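Breakfast on a Round Mat: Laying and Clearing a Small Table
Project report, Design for the Home module, Clerham
Tomos Voyle, with Valentina Insaurralde and Yurii Skoryk

1. What we set out to do

Our group was given "an everyday domestic arrangement" as a topic, and after a long afternoon of arguing we chose breakfast for one. Yurii wanted wardrobes. He has been very good about it.

The question was how much of a breakfast can sit within reach of one person before the thing stops being pleasant and turns into storage. Most of the books in the library deal with dinner, where there are rules about forks. Breakfast has no rules, and people eat it over the sink.

2. Method

We asked 40 people on our corridor and the one above to tell us what they put out in the morning and where. Several said "nothing" and "nowhere", and we recorded this as data. Valentina then drew up a typical layout from the remaining answers and we tried versions of it over most of November, changing one item at a time. The budget was £40, of which a shameful share went on cereal.

The rules were:

- everything that is eaten from goes on the mat
- anything with a plug stays off the mat
- the person sitting down should not have to stand up again until they have finished

The third rule was broken at nearly every sitting, generally for butter.

3. The mat

We began with a rectangular mat from Gudden and gave it up within a morning. A plate and a bowl side by side on a rectangle look like a tray in a hospital, and there is nowhere sensible for a drink. A round one lets the drink slide in behind the bowl, where an elbow is less likely to find it. Woven mats also collect crumbs in the weave, which we noted as a fault and Valentina noted as a feature, as the crumbs are at least all in one place.

4. The food

Toast, cereal, a smoothie and a piece of fruit. We had 300 g of cereal left at the end of the first week and none at the end of the second, and no entry in the log explains this. The smoothie recipe makes 400 ml, more than our glass holds, so whoever was blending drank the difference and called it quality control.

Fruit was the awkward guest. It rolls. In a bowl of its own it takes up a place setting, and on the plate it gets toasty. We settled on leaving it at the edge of the mat and trusting it.

5. The layout we kept

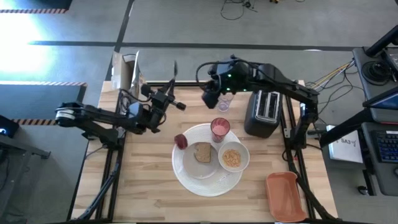

Flurina Hubmann thought the toaster ought to be nearer, and said so when we presented the draft. Her view was that toast has a useful life of 2 minutes and that any layout putting the machine at the back of the table has been designed by people who like it cold. She also asked where the jam was. We had no answer on the jam.

On the toaster we half agree. Moving it forward makes the second slice easier, but it puts a hot thing next to a sleeve, and it crowds the drink. We left it at the back, to the side of the spare glass, and added Flurina's point to the list of things to try.

The spare glass is for water. It was asked for by more people in our survey than juice was, a result that surprised us and depressed Yurii.

6. Clearing away

We paid less attention to this than we should have. The order that worked best was glasses first, then bowl, then plate, and the mat last, carried flat to the bin and shaken. Carrying the bowl on top of the plate saves a trip and costs a bowl. We are down one.

7. What we would change

A slightly bigger mat. Somewhere for the knife to go once it has butter on it. Jam.

Thanks to Amnuay Wiriya for comments on the first draft, most of which were about the spelling of "smoothie".

Recent reports in this module
Drying Racks and the Shared Landing
The Jenkins Shelf: Storing Pans Without a Cupboard
Shoes by the Door
Cliltance Hall Kitchen, Reorganised
Where Do the Tea Towels Go?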